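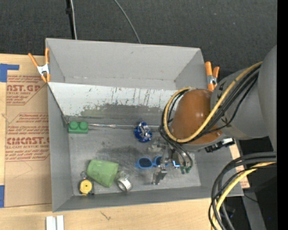
Gray bin on the bench, orange clamps on the sides.

October, 7:40 a.m.

Coffee's on, nobody else in yet, so I'm getting the dye notes down before I forget which jar was which. I have already forgotten one of them (the one with the masking tape that fell off in the sink – it's either the second walnut or the first onion, and I'm leaning walnut because of the smell).

Walnut hulls first. We got two sacks from the Monddale orchard, hulls only, mostly black and mushy by the time they reached us, and mushy is fine. I soaked them overnight in rain water, simmered for an hour, let it sit, and strained it through the old pillowcase. Please don't throw out the pillowcase! It looks disgusting but it strains better than the mesh we paid money for.

Test skeins were the Kubiak wool, the natural white, cut down to little 4 gram bundles. Four grams is a pain to tie but it means I can run a whole row of pots off one skein and still have enough left to knit a swatch. No mordant on the walnut, alum on everything else.

Results so far:

Walnut, one hour in the pot: nice warm tan, like milky tea. A bit streaky where I tied it too tight.
Walnut, left in overnight: proper dark brown. Love it. Feels a little harsher than the tan one but I'll wait until it's had a rinse with the good soap before I complain.
Walnut with a splash of iron: went almost gray-brown in a couple of minutes. I pulled it out early, got scared, put it back, and now it has two tones. I kind of like it.
Onion skins, alum: orange. Very orange. If you've ever dyed with onion skins you know exactly the orange.
Onion skins, second bath: softer gold, and I think the nicer of the two by a mile. I'd use the second bath on purpose next time and give the first one to somebody's kid for Easter eggs.
Madder: not going to talk about the madder yet.

OK, the madder. I let it get too hot. The thermometer said 302 when I looked down, and for a second I really thought I'd boiled the building, then I saw the probe was resting on the burner and not in the pot at all. So I have no idea what the bath got to. The wool came out brick brown when I was hoping for red, so, too hot. The root was from the Mekeck packet, the coarse grind, and there's enough left for one more go. I'll hold it lower and stand there the whole time like I should have.

Weights, for whoever does the stock sheet: we're at 2,638 grams of the Kubiak white after what I cut. I want to keep 1,000 back for the Lorkumau blanket, so please ask before you take from the bottom shelf. The blanket needs to come out of one lot or the stripes will drift, and I've been burned by that before (the green one, with the elbow-shaped patch. We don't discuss it).

Light test: wound a bit of every color on a card, covered half with foil, taped it up in the south window. It's staying there till the end of the month. If the tape lets go, just press it back on, don't move the foil.

Noon

Rinsed everything. The overnight walnut gave off a lot more brown than I expected, four changes of water before it ran clear, and it's now one shade lighter. Still lovely. The onion hardly bled. The two-tone iron one dried first on the rack and it's more purple than gray, which surprised me – I held it next to the tan and they look great together. Could be the border for the blanket? Need to see it in bigger amounts.

The mystery jar is walnut. Dipped a scrap, definitely walnut.

To do:
Label jars with the paint pen, no more tape
Second madder pot, low and slow
Wash iron spoon and keep it AWAY from the other spoons
Find out if the orchard has more hulls before the frost
Swatch the gold and the dark brown together, 4 mm needles

The rinse water went down the utility sink and there's a brown ring around it. I'll scrub it after lunch.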